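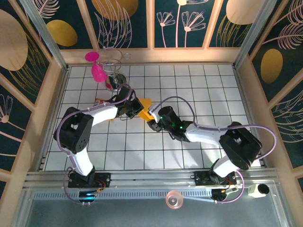

Getting two arms to share one planner in Zolavus

Quick notes, will clean up later. Assumes both arms already talk to the Flornent driver and you have base poses on the rail measured.

Step 1. One planning group, not two. Merge left and right in the config, then reload. Skip the reload and it plans with the old file, no warning.

Step 2. Collision padding. Default is way too fat for a handover, the grippers never get close enough. Drop it to 22 mm on the arm links, leave the joint housings alone. Cables aren't in the model so add a capsule over each shoulder joint by hand.

Step 3. Planner timeout 2000 ms. At 1000 I got failures on nearly every handover pose.

Step 4. Wrist camera transform. Re-run the calibraton after any remount. Check the target pose against the fixed camera before you trust it.

Step 5. Dry run at low speed, hand on the stop. Then close the recieving gripper first, open the other one after.

If you get error 429 its the state topic flooding, lower the publish rate.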